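Wanted: people who like taking old computers apart (evenings, Tanalstead)

If you've ever kept a biscuit tin of odd screws because one of them might be the right one some day, please read on, I think we might get along.

I'm Renzo Cattaneo and I run Serix, a small computer strip-down and refurbishing workshop on the Nair estate in Tanalstead (the road that loops behind the tile warehouse, and if you reach the garden centre you've missed us). We take in desktop towers that offices and schools have finished with, open them up, sort out what's still good, build working machines from the good bits and send the rest off as properly separated scrap. I'm looking for four people to join us from October, and I'd love at least a couple of them to be complete beginners.

It started as just me and a bench. Then a college over in Avemville cleared out its old computer rooms and rang to ask if I could take a few off their hands. A few was 537 towers. I said yes before I'd worked out where they were going to go, and for most of the summer you could only reach the kettle sideways. We've made a decent dent in the pile, but there's a lot left, and I'd like to get it moving before the damp sets in at the back of the unit.

What you'd be doing

Mostly, opening cases and getting the parts out in one piece. You lay the tower down on its side, take the side panel off, and then it's all in front of you: power supply, motherboard, drive bays, and whatever cables somebody tucked away years ago and never thought about again. Some of the older office machines are lovely to work on. The drives unclip, the cables have a bit of slack in them and you hardly pick up a screwdriver. Others are held together with tiny screws in places no human hand was meant to go, and you will say things under your breath. That's fine, we all do.

The order we usually go in is cables first, then drives, then memory, then cooler and processor, then the board itself, with the power supply wherever it suits the case. You don't have to learn it off by heart. There's a sheet taped up by the sink which has had tea on it more than once but you can still read it.

A word about processors, as it's what people worry about most. The older sockets have a little lever and a metal bracket that holds the chip down. Lift the lever, lift the bracket, and the chip comes straight up between finger and thumb. On many of ours the pins are down in the socket, and they bend if you so much as drag a sleeve across them, so please don't leave an empty one open with a cup of tea hovering over it! Everyone bends some in the end. I did a whole row in my first year and hid the board in a drawer.

Coolers are the other one. The paste sets hard over the years and if you just heave, you can have the processor out with it, stuck to the bottom like a limpet. A gentle twist first, then lift. I'll show you. It's very satisfying when it lets go.

After that comes sorting. Memory goes in one tray, drives in another, power supplies get their label read and the details written on a card. Nobody opens a power supply, by the way, not even me. They can hold a charge for a good while after they've been unplugged, so they stay shut and go out whole.

Testing and building come later on, once you've done enough strip-downs to know what a healthy board looks like. Some people never want to move on to that part and are perfectly happy with a screwdriver and the radio, and there's plenty of room for them as well.

Who I'm after

You don't need a certificate, or to have worked with computers before, or to know what any of the letters stand for. You need to be 17 or over, reasonably patient, and willing to put things back where they came from. (The number two screwdriver has its own hook. It's a sore subject.)

It helps if you can see small things, with or without glasses, and we have a magnifier on a bendy arm that half of us end up using. It also helps if you can lift a tower, but if you can't, someone else will put it on the bench for you, so don't let that stop you. The benches are standing height, though we've got two tall stools, and the whole unit is on the flat with a wide door. If there's something that would make it easier for you to work here, tell me and we'll see what we can do.

I'd be especially pleased to hear from people who've been out of work for a bit, or who've retired and miss having something to do with their hands, or who are at college and have only ever seen the inside of a computer in a diagram. The diagrams are much tidier than the real thing.

Hours and money

Sessions are evenings, from half past five until nine with a proper break in the middle. I'm asking for two evenings a week and we'll agree which ones between us, I'd rather fit round your childcare or your choir than lose you over it. The first stretch is some 20 sessions, which takes us through the winter. After that I'd like to keep everyone on if the work is there, and I'll tell you straight if it isn't.

It's paid, by the hour, and the first training session is paid the same as the rest. I'll give you the exact rate when you get in touch, and you can ask me anything you like about it. I also pay bus fares from Avemville (keep your tickets), and parking outside is free after five.

You'll get gloves if you want them, a wrist strap, an apron and a mug. Bring shoes with closed toes. Long hair tied back please, and leave the dangly bracelets at home. It does get chilly in here once the sun's gone, so wear a jumper with sleeves you can push up.

If you stay the whole first stretch you can also build yourself a machine out of the tested parts and take it home. One of last winter's lot built hers for her dad, who now plays bridge on it till all hours and I've been told it's my fault.

How to apply

No CV needed. Just write me a few lines, by email or on paper through the door of the unit, saying who you are, which evenings suit you and something you've taken apart. It can be anything, a toaster, a bike, a clock that never went back together. I like those ones best. If writing isn't your thing then come by any evening after six and say hello. The bell doesn't work, so knock hard.

I'll ask everyone who looks like a fit to come in for an hour's try-out. We'll open up a case together, you can have a go at the memory and the drive clips, and I'll make you a cup of tea.
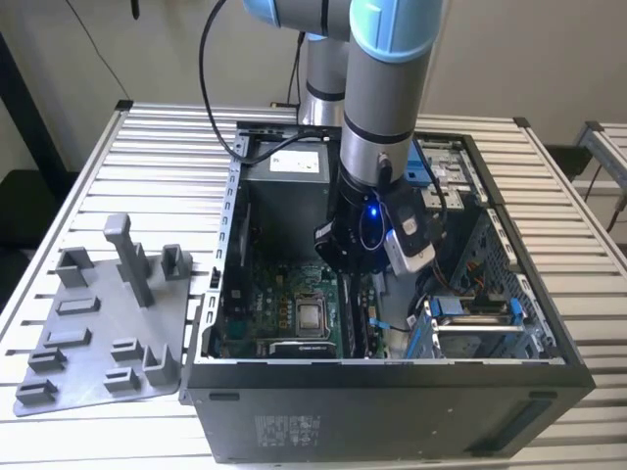 The try-outs run through the last half of October, starting at six, and I'll get back to everybody who writes, even if all four places have gone by then. If they have, I'll keep your name for the spring, as Avemville has already been on the phone about another storeroom.

Renzo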